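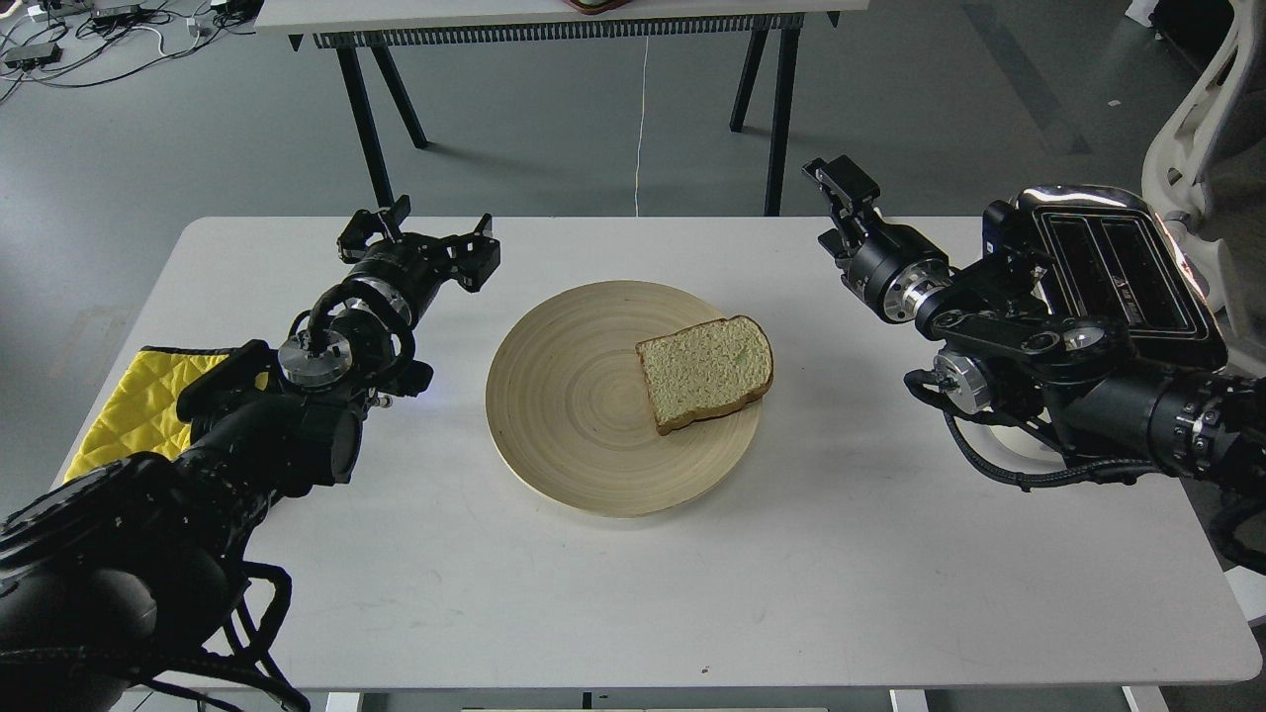
Unit 5: Staling, Toasting and Storage of Wheat Bread

Foltow Institute of Food Studies
Course 2697, Cereal Foods
Lecturer: Janaka Herath
Laboratory supervisor: Yaneth Carhuamaca
Revised 2025-07-30

Reading before the lecture

Students should read the chapter on starch in the course reader and review their notes from Unit 4 on gluten development. The terms gelatinization, amylose and amylopectin are used below without further definition. The baking sheets from the previous laboratory will be needed again.

1. What is meant by staling

In ordinary speech, bread is stale when it has dried out. In this course the word has a narrower use. Staling refers to the changes in crumb and crust after baking that make bread less acceptable to the person eating it, apart from spoilage by mold or bacteria. Loss of water plays a part, but a loaf sealed so that no water can escape will still become firm. Boussingault showed this in the nineteenth century with bread kept in closed containers, and the finding has been repeated many times.

Crumb and crust stale in different directions. Fresh crust is dry and brittle, while fresh crumb holds much more water. As the loaf stands, water moves outward from the crumb. The crust softens and turns leathery; the crumb becomes firm and, in time, crumbly. A plastic bag slows the drying of the loaf as a whole but speeds the softening of the crust, which is why crusty loaves are often sold in paper.

2. Starch during and after baking

Wheat starch granules swell and lose their ordered structure when heated in the presence of water. In the oven this takes place over a range of temperatures as heat reaches the center of the loaf. Some amylose leaves the granules and forms a gel between them as the loaf cools. Most of this happens within hours, and it helps to set the crumb so that the bread can be sliced. A loaf cut while still hot tends to be gummy and to tear under the knife.

Amylopectin behaves differently. Its branches return to an ordered form slowly, over several days, and this change is usually given as the main cause of crumb firming. The process is called retrogradation. Gluten proteins and the movement of water between starch and gluten also contribute. The size of their share is still debated, and students may leave the question open in their written answers provided that both positions are stated.

3. Temperature

Retrogradation is faster at refrigerator temperatures than at room temperature. Bread kept in a refrigerator therefore resists mold for longer but becomes firm sooner. In a freezer the process is very slow once the loaf is fully frozen. The loaf does pass through the unfavorable range on the way down and again on the way up, and quick freezing and quick thawing are advised for that reason. Sliced bread has an advantage here, as a slice can go straight from the freezer to the toaster.

Heating reverses part of the change. When firm crumb is warmed through, the ordered amylopectin melts again and the bread softens. The effect does not last, and bread that has been reheated often becomes firm again quickly, particularly if it has lost water.

4. Toasting

Toasting joins two processes that should be kept apart in discussion: drying of the surface and browning. The surface of the slice must lose much of its water before its temperature can rise well above the boiling point. Until then there is little color. Once the outer layer is dry, the Maillard reaction between sugars and amino acids proceeds quickly, and the slice may pass from pale to dark in a short time. Students who toast by eye will have noticed the long wait and the sudden finish.

The following points affect the result:

Thickness. A thick slice may brown on the outside while the center remains soft and moist.

Age of the bread. A slice that has already lost water browns sooner at the same setting.

Sugar and milk solids. Enriched breads darken sooner than lean breads.

Evenness of the cut. A wedge-shaped slice sits closer to the heat at one end and will color unevenly.

Very dark toasting should be avoided. Acrylamide forms in starchy foods at high temperature and tends to increase with the depth of color. Current consumer advice in several countries is to toast to a golden color.
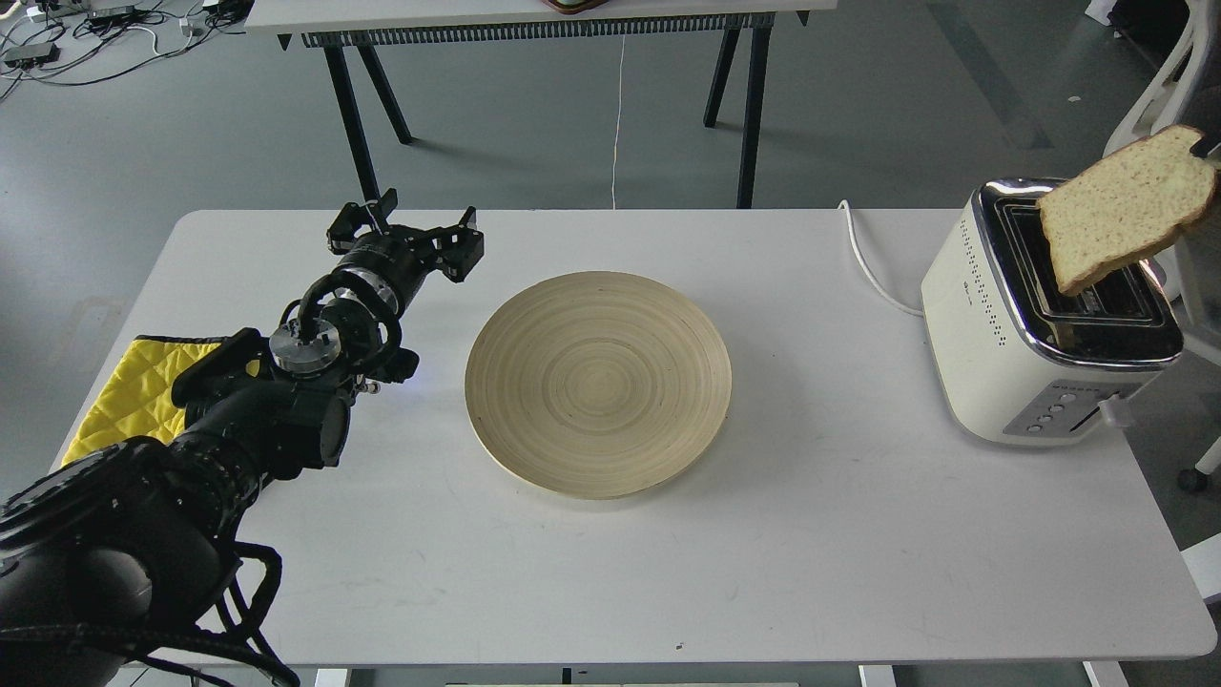

5. Ingredients that delay firming

Bakers have several means of slowing the process. Fats and emulsifiers such as monoglycerides form complexes with starch and give a softer crumb. Certain amylases shorten the starch chains and interfere with retrogradation; the dose must be controlled, as too much produces a sticky crumb. Sourdough fermentation is often said to extend keeping quality, though results depend on the culture and the process.

Two laboratory formulas will be compared. Both are based on 1000 g of white bread flour.

Drelia formula (lean): flour 1000 g, water 650 g, salt 18 g, instant yeast 10 g.

Desotis formula (enriched): flour 1000 g, water 600 g, butter 60 g, sugar 40 g, salt 18 g, instant yeast 12 g.

Students are to convert both to baker's percentages before the session and bring the completed table with them. Flour is always taken as 100 percent. A percentage worked on total dough weight will be returned for correction.

6. Laboratory session

The session is held in Room 1044. Jericho Macaraeg will issue the loaves, which are baked on the previous day. Each pair of students will carry out a firmness test by compression on slices of equal thickness, first on bread held at room temperature and then on bread held in the refrigerator. Crust is removed before testing. Slices should be wrapped until the moment of measurement, and the order of testing should be recorded.

Bread used for instrument tests is not to be eaten. Tasting samples are prepared separately. Students with celiac disease or a wheat allergy should write to Diễm Văn before the session so that other work can be arranged - flour dust in the room is a concern as well as the bread itself.

7. Questions for written work

Explain why a loaf may become firm without losing weight.

Compare storage in paper, in plastic and in a freezer for a crusty loaf intended to be eaten after three days.

Discuss why two slices toasted at the same setting may differ in color.

Reports are submitted to the Jayawardena Building office. Late work is accepted only with the written approval of Nimal Amarasinghe, and requests should be made before the due date.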